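Hang up your brushes

I have an opinion about brush storage, which is a sentence I never expected to type, and since November's newsletter has a gap in it you're all going to get the full version.

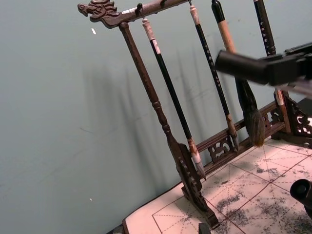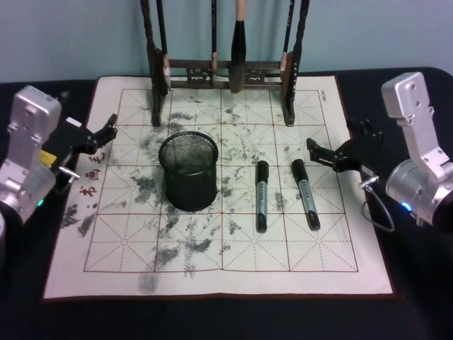
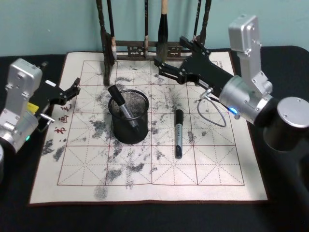
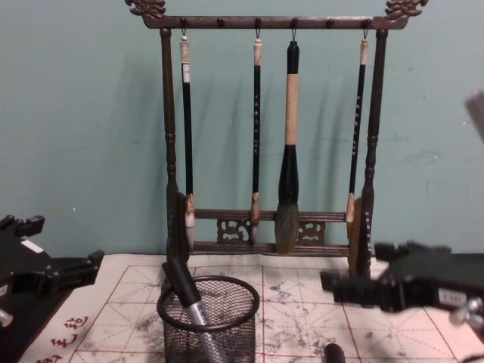
The dragon rack and its four brushes, with the practice grid spread out underneath.
Zurkanberg Brush and Ink Circle - Members' Pages

So, my opinion. A brush should hang. It should hang by its loop, tip down, somewhere you walk past every day, and if the thing it hangs from has a dragon's head on the end with its mouth open, so much the better. I know that half of you keep yours rolled up in a bamboo mat in a drawer, and I know a fair few of you think the racks are a bit much (one of you called ours "the pub banister", and I haven't forgotten). I'd like to try to talk you round.

I came to all this from biros. I'd never owned a tool that needed looking after once I'd finished with it. My first proper brush was an Estine, bought with birthday money, and I did what I'd always done with paintbrushes at school, which was swish it about under the tap and stick it in a jam jar with the hairs pointing up. Lovely little bouquet it made on the windowsill! By spring the tip had splayed like an old toothbrush and there was a gritty ring of dried ink up inside the ferrule where the water had run down and sat. I took it along to Athina Alexiou, who was teaching the beginners then, and she turned it over a few times and asked me very kindly whether I had a cat.

Hanging sorts out most of that. The water goes down and off the end, away from the glue, and the hair dries in the shape you left it in. You do have to leave it in a decent shape, mind. Squeeze it gently, smooth it to a point with your fingers, then up on the hook. I've got it down to the time it takes the kettle to boil.

But I'd be fibbing if I said my real reason was the drying. My real reason is that I use the brushes I can see. When mine lived in a drawer I practised when I remembered, and I remembered when I felt guilty. Now they're up on a rail in the kitchen next to the calendar and I'll do a few strokes while the rice is on. They're never good strokes. Still, a few bad ones most evenings has done more for me than the heroic Udel weekend course, where I wrote for two days solid, came home with a stiff neck and then didn't touch a brush for six weeks.

And a rack makes you choose. Look at the third brush along on ours, the big one with the pale handle and that great fat head of hair on it. You can't hang that next to three thin ones without wondering what on earth it would feel like to use it, and sooner or later everybody has a go, and everybody makes an enormous mess of the first horizontal stroke. In a drawer it would be the one at the back that jams the thing shut.

I want to put in a word for the carving too, as it gets the most stick. The dragon heads, the twiddly turned posts, the cloudy panels along the bottom that collect dust like nothing else in the building - yes, all right, a dowel and four cup hooks would do the same job. I've seen the plain ones. Spanos sells one for 32 that looks like something for drying socks on, and if that's your budget, buy it and be happy, your brushes won't know the difference. Only I think there's something to be said for a tool stand that somebody took trouble over. I sit down in front of that rack and I slow down a bit. I don't do that for the sock dryer.

There are a couple of empty hooks on ours, and at the last meeting it was suggested we fill them. Please can we not? Brushes want air between them. The fat one needs elbow room or it leans on its neighbour and they both dry bent, and besides, I like having somewhere to put the one I've just rinsed.

Now the cloth, because it came up at the same meeting and I got cross and didn't put it well. The water-writing cloth is the best thing we own and I won't hear it called a toy. You write on it with plain water, it comes up dark, it fades, you go again. The complaint is that it looks grubby, and it does, it's all grey smudges in the middle and nearly clean over on the right. I find that cheering. It's people learning to write. The squares are the same rice-character squares you'd get on paper, with the dashed diagonals to tell you when your strokes are wandering off, and the cloth doesn't cost you anything when they wander.

I worked out once that I'd gone through 800 sheets of practice paper before I tried a cloth. I kept 20 of them. I looked at those again last month and I should have kept two.

What a cloth can't teach you is ink, I'll give the paper people that. Water doesn't bleed the same way or punish you for dithering. So do both. Cloth for the boring drills, paper when you've got something you want to keep, and the same brushes for neither if you can afford it, as old ink creeping out onto the cloth is where a good many permanent marks come from.

And one small plea while I've got the page. Marker pens. I like a marker as much as anyone, they're grand for labels and for the sign-in sheet, but do check the cap's on properly before you put one down anywhere near the cloth. Water fades. Marker doesn't, and I'd rather not find that out in the centre squares.

If you've got a rolled-up brush at home, get it out tonight and have a look at it. Rinse it, point it, and hang it off something, a cupboard handle will do for a start. Bring it along next time if the tip's gone and we'll see what can be done. My old Estine is coming too. I still have it, and it's very good for glue.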